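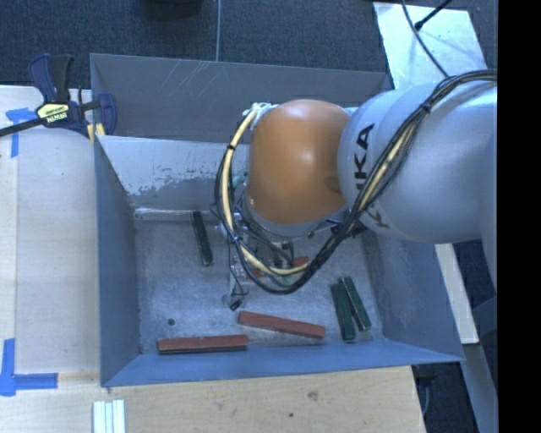

Bin picking: arm drops to protective stop over the bin, hose and cables suspected
Forum: Cells, grippers and end-of-arm tooling
Thread status: open

yaman_cell2
3 May 2024

Morning all. Six-axis arm picking rectangular blocks out of a grey metal bin, red ones and green ones, gripper on the end with air and signal lines run outside the arm. It has been stopping on us and I would like some opinions before I strip it down again.

What happens: the arm goes down into the bin, starts to close on a block, and the gripper "open" signal flickers. The controller sees open and closed at the same time, doesn't like it, and stops. The arm stays where it is with the gripper down in the bin. We reset, jog it up by hand, and it carries on as if nothing was wrong.

Last run was 989 picks and it stopped 43 times. Nearly all of them were in the same corner of the bin, the one where the wrist has to turn furthest round.

Done so far:
Swapped the gripper sensor. No change.
Swapped the input card. No change.
Checked air pressure at the regulator. Steady at 5 bar.
Slowed the approach to 40 per cent. Fewer stops, still some.

The cables are in one bundle with the air hose, tied together, with a loop hanging under the wrist. It was like that when the cell came to us from Trokascombe and I have not wanted to disturb it.

Druvholm_Pete
Broken core in the signal cable. Same corner, same wrist angle, goes away when you move it. Put a meter on it and flex the loop by hand with the power off and locked off. I'd bet on it being within a hand's width of one of the ties.

lathebed
Agree with Pete. Which way does the wrist go in the bad corner, with the loop or against it? If it is pulling the loop tight, the tie is the hard point and everything bends there.

yaman_cell2
Against it. The loop tightens and comes up against the housing. I always took that as normal.

lathebed
It isn't. You want slack left at the worst angle.

mossgate
I'll go the other way on this. Both signals on together can be chatter. The gripper touches the bin wall or another block, gets a knock, and the sensor sees the bounce. It would also explain why slowing down helped. Have you put a filter on the input? A few milliseconds would do it.

Druvholm_Pete
A filter would hide it. If the cable is going, you will be filtering a fault that gets longer every week until the filter doesn't cover it. And this is the signal that tells the arm whether it has hold of something.

mossgate
I didn't say leave it there for good. I said put it on and see. If the stops carry on with a filter, it isn't bounce, and he has learned something for ten minutes' work.

Druvholm_Pete
Fair enough as a test. Not as a fix.

Yiğit Kahraman
I look after two cells of much the same kind at Dorkow. A question before the cable: is the bin clamped? We lost most of a month to a bin that moved. The arm pushed it a little on every deep pick and after a while the gripper was landing on the wall.

yaman_cell2
Clamped at one corner to the table with an Irwin bar clamp. There is blue tape on the table as well. I have not seen it shift.

Yiğit Kahraman
One corner means it can still turn about that corner. Put a pencil line along the side furthest from the clamp and look at it at the end of a shift. On ours you couldn't see the movement by eye on any single pick.

The inside wall will tell you something too. Ours had the surface rubbed away where the gripper kept touching.

yaman_cell2
Well, the back wall of ours is whitish at the top and worn down to bare grey in patches lower down. There are scratches on the dark panel behind it as well. I had put that down to age. The bin was second-hand.

mossgate
So it may be hitting the wall. Thank you.

lathebed
Or the blocks get dragged up it. Or the last owner threw castings in it. Worn paint on an old bin doesn't prove much either way.

carrow77
Can I raise the other thing? You say you reset and jog it up by hand. Where are you stood when you do that? If the controller doesn't know whether the gripper is open or closed, it may have a block half gripped. We had one let go at head height. No one was hurt but the part went across the cell and cracked the guard.

yaman_cell2
Outside the guard with the pendant for the jog. But I will admit people have been reaching in to pull the block out first.

carrow77
Then I would stop that today, before you look at anything else. Isolate it, dump the air, lock it off, then reach in. And find out what your gripper does when the air goes. Some stay shut, some drop the part, and some have a spring that will shut on your fingers.

Druvholm_Pete
Seconded. With 43 stops in a run, that's a lot of times for somebody to be in a hurry.

mossgate
No argument from me on that one.

yaman_cell2
Understood. I have put a tag on the gate and told both shifts. Ours holds on air, no spring, so it lets go when dumped. I have checked that with a block in it over the bin.

Will do the pencil line and the meter tomorrow, then the filter if neither shows anything.

yaman_cell2
Results.

Pencil line: the far side had moved by the thickness of the line and a bit more. So it does turn, slightly.

Meter: locked off, flexed the loop slowly. The open signal core drops out when the loop is bent back towards the housing. I cut the tie there and the jacket under it was flattened. Opened it up and two strands were holding, the rest gone.

Druvholm_Pete
There it is.

mossgate
I still say the bin moving didn't help. But yes, cable.

yaman_cell2
New cable in, flexible grade this time, wider ties left loose enough to slide, longer loop. Second clamp on the opposite corner of the bin. No stops so far, but it has only had a short run and I have not put it back to full speed.

Yiğit Kahraman
Change the hose while you have it all apart. Ours split a few weeks after we did the cable, at the same bend.

yaman_cell2
Hose is on order. Does anyone keep it separate from the electrical lines, or is one bundle all right?

lathebed
One bundle is fine if they all bend the same. They generally don't. I run the hose on the outside of the bend in its own clips.

carrow77
Separate here. Easier to swap.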